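Home Kitchen Laundry Outdoors Contact

4 min read

How to clean and seal a stone benchtop

Did ours on Tuesday, writing it down before I forget. Works for marble and most granite. Not for laminate, not for engineered stone, check the maker's sheet for those.

What you need:
- Dish soap, plain, no citrus
- 4 microfibre cloths, more if yours are manky
- Spray bottle
- Stone sealer. I used Fledent, the Plattner one is fine too, just smellier
- Gloves

First, water test. Few drops on the stone in a spot that gets used a lot, leave it 6 minutes. Still beading? Don't need to seal, go do something else. Gone dark underneath, keep reading.

Clear the bench. All of it if you can, toaster too. Squirt of soap in warm water, wipe, wipe again with clean water, dry. Never vinegar on marble. Never lemon. It eats the polish and you get dull spots that no cleaner will shift. Learned that at the old place in Flanley.

Greasy patch near the stove? Bicarb and water, mixed to a paste, plastic wrap over the top, leave it overnight. Scrape off with something plastic. Might need a second go.

Dark veined stone is the tricky one, smears hide in the pattern. Get your eye down low and look across it toward the window.

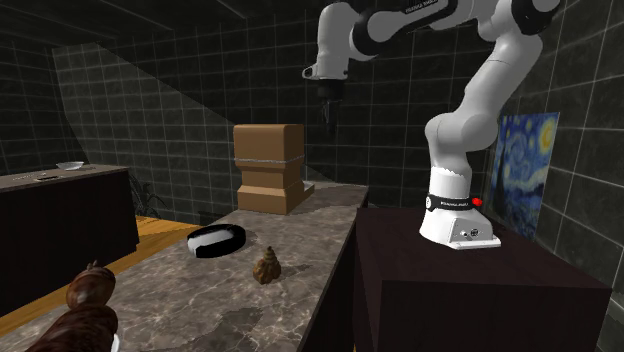
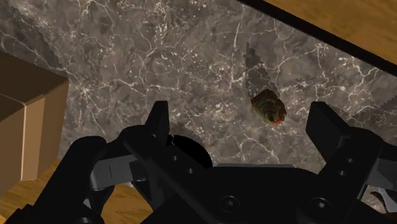 Then let it dry. Properly dry, so overnight again, sorry. Sealer over damp stone goes cloudy and its a pain to fix.

Sealing. Windows open, gloves on. Do a test patch somewhere hidden, behind the kettle say. If the colour's ok carry on. Work in sections, arm's length or so. Spray, spread with a cloth, wait however long the bottle says, then buff off every bit. Every bit! Leftover sealer dries sticky and you'll be at it with a scraper.

Second coat if the water test still fails. One 100 mL bottle did over half our kitchen, so buy two. Mine were on special, 50 bucks for the pair.

Keep it dry for a day after. No pots, no wet cloths. Day to day just soap and water, and wipe up wine and tomatoe sauce straight away. I redo the water test every January, easy to remember.

Related
Nodent or Fledent: which sealer for a small kitchen
Getting rust rings off stone
Regrouting a splashback
Oiling a timber benchtop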